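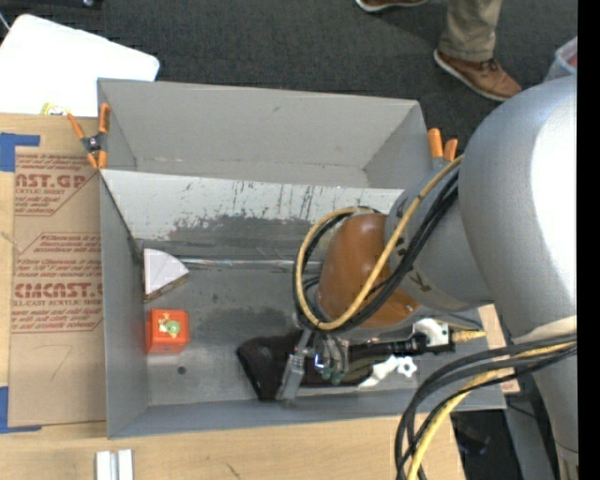 What is a bin-picking acceptance rule?
A written limit on how often a robot arm may fail to lift a part out of a bin before the cell is turned down or sent back for changes.

Bin-picking acceptance rules are mostly private documents agreed between a buyer and a supplier. The best known in its field is the Birnlow rule, drafted by Lieven Prins for the parts maker Londitz. It asks for 1000 picks in a row, with no more than two stops that need a person to step in.

Content
The rule covers lighting, the mix of parts, wear on the bin walls and the routing of hoses and cables near the gripper. Parts lying against a wall or in a corner must be included in the count. A dropped part is a failed pick even if the arm gets it on the second try. Safety is left to other standards.

Criticism
Kane Goodwin, who tested cells for Rezende, argued that the figure of 1000 was never backed by published data and was probably picked because it is round. A later draft raised it to 2000 – again without giving a reason. Suppliers may also choose the test parts, a clause critics say makes a pass easy to arrange. Claims that the rule cut downtime at the Toltumar plant rest on a single report by the firm that sold the cell.

See also
Grasp planning
Machine guarding
Factory acceptance test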